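Section 6. Open day: hand-held gripper table

Read this the night before. Sunday set-up starts early and there is no time to read it at the door.

6.1 What visitors do

Visitors watch one sort, then try one. Items come out of a shallow box, one at a time, jaws only. No fingers in the box. Same routine as at the Pirkemwood visit, shorter talk.

6.2 Before the doors open

1. Charge everything. Gripper, power bank, the spare. Do not trust last night's charge.

2. Power on. Wait for the green light on the mount. No green, no demo. Swap to the spare and put a tag on the dead one for Maham Sethi.

3. Squeeze and release the jaws a few times. Should open fully and evenly. If one side drags, check the pivot screws. Snug, not tight.

4. Wipe the blue pads. Dry cloth, no cleaner. Pads get greasy fast with kids in the room.

5. Set the soft surface. A bed or a thick comforter is fine, dropped items don't bounce. Pull it flat first, the box tips on folds.

Note: the Idex stand has been moved next to ours. Keep cables on our side of the tape.

6.3 Filling the box

6. Mixed shapes, please. Toys, something flat, something with wheels. If it all looks the same people walk off.

7. Nothing over 300 grams. Nothing breakable, nothing a visitor would miss.

8. Keep power banks and chargers well back from the box. Cords too. Somebody always hooks one with a jaw.

CAUTION: no real blades, even folded. Toy ones only.

6.4 Running the demo

9. Hold the gripper above the box, jaws open. Say what you are going to pick before you move. Then go down slow.

10. Line the pads up with the long sides of the item. Blocks are easiest so start with one. Visitors need to see both pads, so stand to the side and keep your sleeve out of the way.

Block between the pads, gripper over the open box:

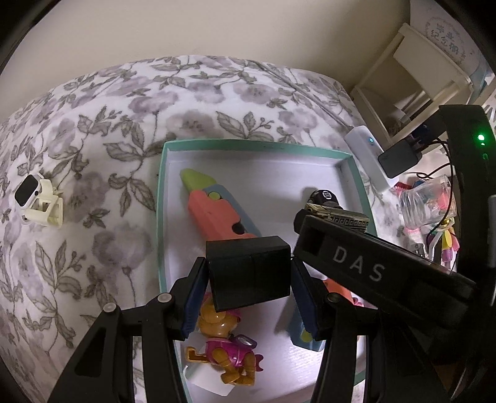 11. Close gently, lift straight up, pause. Count of 4 if the group is big, so teh back row gets a look.

12. Put the item down on the soft surface. Open the jaws all the way before you move off. Half open jaws drag things.

13. Hand over to the visitor. Grip first, then let go. Under tens need an adult's hand on it as well.

CAUTION: fingers clear of the linkage arms when closing. They pinch.

6.5 If it goes wrong

Item slips: wipe pads, try again from the other side. Flat items slip most, leave them for last.

Green light off: stop, power down, swap. Don't open the housing on the table.

Queue too long: skip step 11, go straight to hand over.

6.6 Packing up

Power off before unplugging. Items back in the box, gripper in the Nieminen case, pads facing up. Leave the tagged unit out so it dosn't get packed with the good one.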